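Session 5: bakery bags and the order of packing

Jun 18, 2020. Read before the practical. Bring your own bag, paper, open-topped.

The usual rule in counter service is "heavy at the bottom, soft on top". It appears in every handbook I own and I have yet to see it tested properly. Bread is light. A bagel and a croissant differ far less in weight than in how badly they take a squeeze, so I would sort by crust and shape first and leave the scales alone.
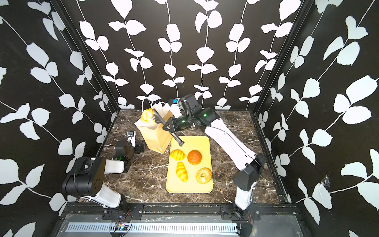
Paper bag and yellow board or tray, both times:

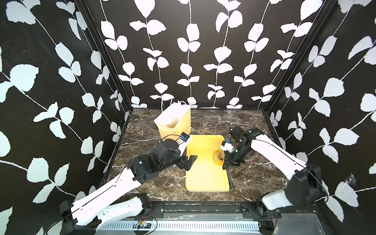 Blagoje Angelovski disagrees with the sorting. At Dratov they packed by reach, whatever lay nearest the bag went in first, and he maintains that complaints about squashed pastry did not go up. He would like to know what all the fuss over order is for.

Fair enough, though "complaints did not go up" is weak evidence. Most people eat a flattened croissant and say nothing. The Trenero leaflet has the same trouble: 185 bags checked, no word on who checked them or what counted as damage.

**What I will accept for now**

- Firm ring shapes (bagels) stand on edge against the side of the bag.
- Layered pastry goes in late and upright.
- Glazed items need a sleeve — paper sticks, whatever the supplier claims.
- Long twists can poke out of the top. I can't find a good argument against it.

**Practical**

Work in groups of 3. Pack the same 5 items twice, once by reach and once by shape, then carry each bag up and down the stairs before opening it. Write down what you find, including nothing. Last November's group left out their dull results and I had to throw the lot away.

Marks out of 9. Neat handwriting earns none of them.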